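Getting Your Counter Ready for a Coltcombe Kitchen Arm

Kitchen tips - updated 25/10/2025
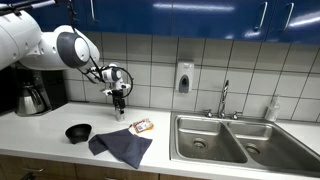

A reader in Bendatent wrote in to ask whether the Coltcombe rental is worth having if you still need to tidy up before it can tidy up. Fair question. After 60 days with one on our own counter, the answer is yes for a busy kitchen and probably no for one person with a few mugs. Either way, the setup matters more than the sales page suggests.

Clear the reach first

Put the arm through its full swing by hand, with the power off, before you load anything. Mark the outer limit with painter's tape. Keep glass and knives outside the tape. Leave enough slack in the cables for the elbow to bend fully, and check that they don't snag on cabinet handles.

Towels

Loose cloth is the hardest thing on the counter for the gripper. Ours picked up a flat towel by one corner and dragged whatever was sitting on it. Hang towels up, or fold them in 4 and set them well away from the sink. Take packets and wrappers off the cloth before you start a run.

Cans, cups and bowls

Stand cans and metal cups upright with a hand's width between them. The gripper comes straight down on these and does well. Bowls are less reliable. Set them flat, open side up, and wipe off any grease. Ours dropped greasy bowls often enough that we stopped trying.

Around the sink

Shiny steel confuses the sensor, and water spots make it worse. Wipe the basins and the rim dry before each session. Turn the faucet so the spout is over one basin and leave it there - if you move it, run the mapping step again.

Coffee makers

Empty the carafe and let the plate cool. The Jalton software add-on claims to handle a full pot. We tried it in July with cold water and would not try it with hot coffee.

Cleaning the fingers

Use a damp cloth and a drop of dish soap. No bleach, no scouring pads. Replacement finger pads from Adeleke fit and cost less than the Coltcombe ones, but they wear faster.

What it costs

The rental is $59 a month. Buying outright is $954, with the mount extra. Rent first. Returns are simple if you keep the box.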